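Steklow Household Fund
Progress report, Kurkeo shared kitchen
11 October 2021

Work since the July report has gone mostly into the kitchen. The grant line for small equipment and storage stood at 3,959 at the start of the period, and 2,000 of it has been spent. The rest is held for shelving and for replacing worn pans.

Utensils were the first job. They had been kept in three drawers, mixed with string, lids and spare fuses, and people cooking in the evening were buying duplicates of things the kitchen already owned. Everything was taken out and sorted on the round glass table. Ladles, spoons and chopsticks now go in an upright plastic basket with slots in the sides, and the drawers are kept for knives and linens.

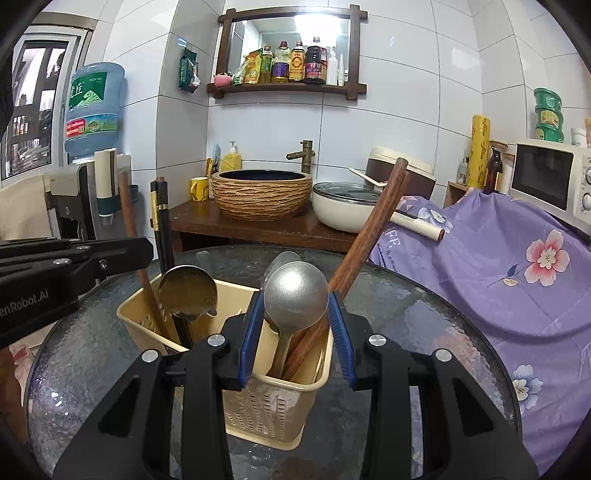 Golob asked whether one basket would be enough once the evening group starts up again, and whether long-handled tools should hang from a rail instead. A rail was priced through Grirkon and left out of this period's spending – the tiled wall would need drilling, and the landlord's written consent has not come through. The question will be taken up again in the next report.

Chopsticks took longer than planned. There are wooden ones and black ones with a gold band, and they had been put away together without regard to length. Members agreed to match them in pairs before they go back in the holder. Odd ones are set aside for stirring and for testing oil.

The counter and wall shelf come next. At present the counter has to serve for both washing and cooking: the basin, the toothbrush cup and the soap share it with the saucepan and the rice cooker. Oil, soy sauce and other condiments are kept on the wooden shelf above.
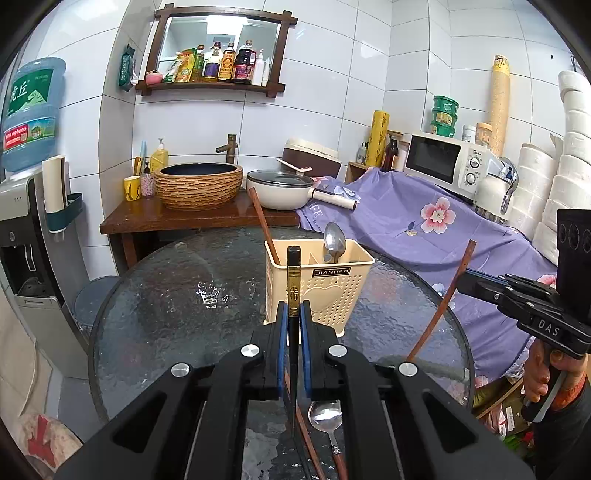

The plan is to move the washing things to a separate ledge and leave the counter to the cooking pots. This needs one narrow shelf and two brackets, both within the remaining budget. Fitting should take 30 minutes and does not require the water to be turned off.

Still open:
Landlord's consent for drilling
Replacement pans, sizes to be agreed
Labels for the drawers

No change to the grant total is requested.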